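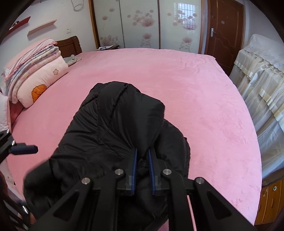
A hand-held gripper closes on a fold of a black quilted jacket.

Skevwood lab reports gains in handling soft clothing

14/04/2020

Researchers at the Skevwood robotics lab say a robot arm can learn to pick up bulky clothing from recordings made by people in ordinary bedrooms. The method, called Markis, uses a two-jaw gripper held in the hand, so no robot is needed while the recordings are made.

The team collected 1223 recordings in 32 homes. Each one covers a single garment, from first grasp to release. Padded jackets were the hardest items in earlier tests. The filling shifts under pressure, and a grasp that catches only the outer fabric often slips.

Markis picks a fold to pinch before the jaws start to close, then corrects the angle on the way in. In lab trials the arm dropped 13 garments out of every hundred. The lab's previous method dropped more than twice as many.

Schwaiger, which builds the arm, paid for part of the work. A second round of trials is planned for May at the Wendberg site and will add bedding and towels.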